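# Tosh Bench Kit: Your Questions

**What comes with the kit?**
The white tray, the bottle-shaped blocks with their printed markers, and a setup guide written by our team at Witport. You supply the arm!

**Do I need two arms?**
One is plenty to begin with, though plenty of folks do like having a second.

**How long does setup take?**
Roughly 19 minutes, markers and all (take your time, have a coffee). 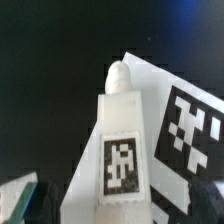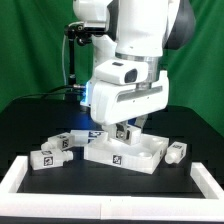
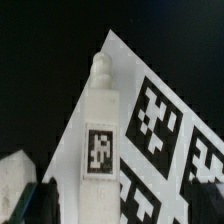
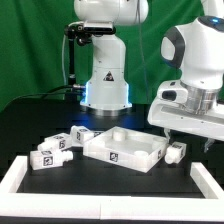 **Can I order spare blocks?**
Of course! Spares ship from Protimbridge in packs of two, and we're always happy to send extra marker labels along with them.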